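About us

Ristton writes the software that sits between a robot's camera and its motors. We're a small company, 14 people at last count, and we spend our days on grasping: how an arm decides where to take hold of something, how hard to squeeze, and what to do when the first try doesn't come off.

We love this problem! A toddler can pick up a cereal box without a second thought, and yet getting an arm to do it from any angle, in whatever light happens to be coming in, still keeps all of us busy and (most days) very happy.

How we started

Anwara Khan and Lutfa Howlader met while looking after packing arms at a warehouse in Giltgate. The arms themselves were terrific. The programs running them were a pile of fixed positions, and if a carton turned up a thumb's width from where it should have been, somebody had to walk over and nudge it back. Anwara began writing a small planner in the evenings that looked first and moved second. Lutfa wrote the tool that replayed every missed grasp so the two of them could argue about it properly. Those two bits of code are still in our product, though there's hardly a line left that either of them would recognise.

What we make

Mollah is our grasp planner. It takes the view from the wrist camera, works out a handful of likely grips, and keeps checking them as the arm closes in. That last part matters a great deal to us. Plenty of systems take one good look from above and then go in blind, and we think the last few centimetres are where all the interesting trouble is: glare off a wall, motion blur, the fingers themselves covering half the view. Mollah is built to carry on through all that and to back off politely when it isn't sure.

Skistport is the tooling around it. It records what the arm saw, what the planner believed and what the motors were told, all lined up on one timeline you can drag back and forth. Engineers use it to track down faults, but we've been delighted to see line operators open it too, and we've redone the labels and colours twice on their advice.

How we work

Every change to the planner gets run against almost 1000 recorded grasps before it goes near an arm. If it passes, it goes on the bench the same afternoon, and whoever wrote it does the first session themselves. We're keen on that rule. You learn a lot about your own code with a hand near the stop button.

We like printed packaging for bench work, the louder the better. Bold artwork, dark faces and curved edges are all hard on a vision system, and everyone here now wanders through the supermarket judging boxes by how much grief they'd cause the segmentation model.

Friday-style demos never suited us, so we do ours whenever something is ready. The kettle goes on, people pull up stools, and whoever has the arm shows what it can do, including the parts that don't work yet.

Working with us

We take on a student each July and they get real work from the first morning. If you enjoy control, perception or building tools that other people lean on all day, please write and tell us about something you've made, finished or otherwise.

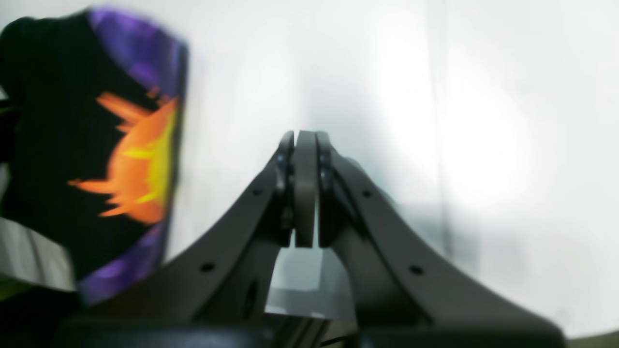
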